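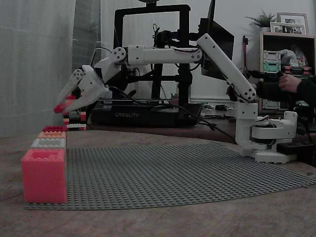
Ticket 3599: Akmont arm, gripper drifts to one side of the brick

Status: Closed, under observation
Cell: Akmont, brick sorting
Reported by: Pretlow
Handled by: Boravine, equipment support

Fault as reported

The follower arm no longer meets small bricks squarely when driven from the leader controller. The operator must correct sideways at the baseplate before each grasp. The offset appeared after the wrist servo was replaced on Thursday. No error is shown at start-up.

First checks

The supply voltage was measured at the controller board and found to be within limits. All servos answered on the bus. The baud rate and servo numbers matched the cell record. The screws of the elbow and wrist were checked with a hand driver; 2 screws at the wrist horn were found slack and were tightened.

The offset became smaller but remained. The gripper cable was then inspected along its length. It had been tied too short at the elbow and pulled on the wrist when the arm was extended. The tie was removed and refitted with more slack.

Cause

The replacement servo had been fitted one spline tooth away from its proper position, and the earlier calibration file was still in use. The leader and follower therefore disagreed at the wrist, most noticeably with the arm low over the baseplate.

Work carried out

1. Torque was switched off and the arm supported by hand.
2. The wrist horn was removed and refitted on the correct tooth.
3. Leader and follower were placed in the middle position and calibrated afresh. The old file was kept under the name Kyriakidis-104.
4. The arm was moved slowly through its full range, with attention to the cable at the elbow.
5. Low grasps were tried over the open part of the baseplate, away from the boxes. 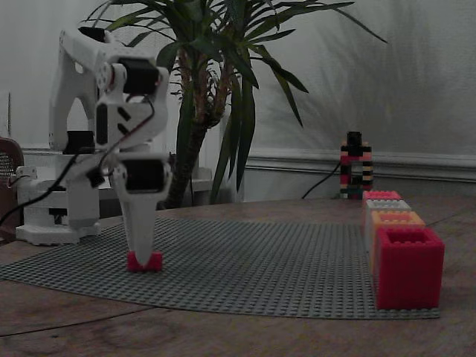 Follower arm with a small red brick held at the baseplate.

Result

Pretlow has confirmed that sideways correction is no longer needed. The cell was returned to use at 1000.

Further action

The wrist screws are to be checked again at the next routine service. Any future servo change at this cell must be followed by a full calibration — copying the previous file is not acceptable. Should the offset return, please reopen this ticket and do not raise a new one.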